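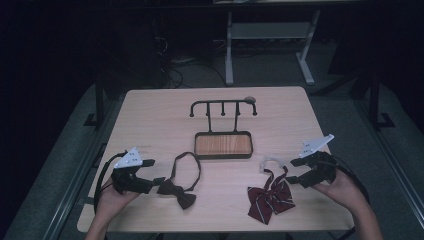

Buyers of small family cars have been asked to accept a great deal of interior decoration in recent years, and much of it serves no practical purpose. The Sulton Calico, revised for the 2021 model year, is a useful case. Its upper trim adds wood-grain inserts to the dashboard and doors, framed in dark metal. The combination is pleasant enough on a small tray with a dark rim and an orange-brown insert, standing on a pale table beside a bow tie. Across the full width of a cabin, it becomes tiring.

The upper trim costs 3080 dollars more than the standard car. For that sum the customer receives the inserts, a larger center screen and stitched seat covers. The engine is unchanged, and so are the brakes. The rear seat still has no adjustable headrest in the middle position – an omission that owners of the previous Calico raised repeatedly.

Viller and Arango have taken a more sensible course with their own models. Both offer driver assistance equipment separately, at some 2000 dollars, and leave cosmetic items on a different list. A family that wants better headlights is therefore not obliged to buy decorative panels as well. Tainá Medeiros, who managed option planning at Arango for 9 years, argued in December that bundled trims raise the average sale price while leaving many customers with equipment they did not request. Her argument deserves attention from Sulton.

Octavio Guzmán, writing for the dealers, has replied that fewer versions mean shorter delivery times. This is a fair point, and a range of three trims is certainly easier to stock. It does not explain why blind spot monitoring should be available only with wood-grain doors. Sulton should separate the two before the next order period opens.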